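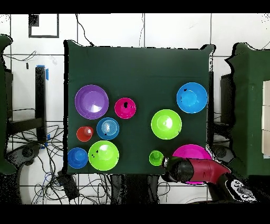
So the potluck in Clenbridge is coming back in January, and I for one have already started thinking about what to cook! If you missed the news, the folks at the Plondano hall announced that the monthly supper is on again after being off the calendar since the spring, when the kitchen floor had to come up. The floor is down, the stove is hooked up, and doors open at 5 in the evening.

I went to a lot of these back in the day (mostly for the baked beans, I admit it) and the rules haven't changed much. You bring a dish that feeds a handful of people, you put a card next to it saying what's in it, and you eat until you're sorry. The hall says it can seat 173 now, a bit more than before, thanks to the wall that used to close off the coat room being gone. Coats go on hooks down the hallway, so maybe don't wear your best one.

The big change is the dishes. Paper plates are out. The hall has picked up a stack of plastic bowls and cups that get washed and used again, and they're asking people to bring their own fork and spoon from home if they can. I like it. Soup on a paper plate was never a great time, and I still remember what happened to my good gray pants.

There's also a sign-up sheet this time, on the board inside the front door of the Modise grocery on the corner. I stopped in to put my name down and there were already 12 desserts on it and only one salad, so if you can chop a cucumber, you know what to do. Main dishes looked pretty healthy, lots of chicken, somebody's bringing a lamb stew that I plan to stand very close to. If you don't cook, you can put five dollars in the jar instead and that goes toward coffee and juice.

Getting there might take a little planning. The lot behind the hall is still half full of gravel piles from the roadwork, and the hall figures there's room for some 100 cars if people park on the grass by the ball field too. The Sindow bus stops right across the street, and the last one back toward downtown leaves at 9, which gives you plenty of time for seconds and even a bit of gossip. I'm walking, but I live close and I'll need it after the pie.

Kids are welcome, dogs aren't (sorry, mine is upset too), and the side room will have board games out again. If you have an old puzzle with all its pieces, they'd love to have it. Drop it off at the hall any afternoon.

I'm on the list for corn bread, two pans, one with peppers and one without. The one with peppers will have a card on it, I promise.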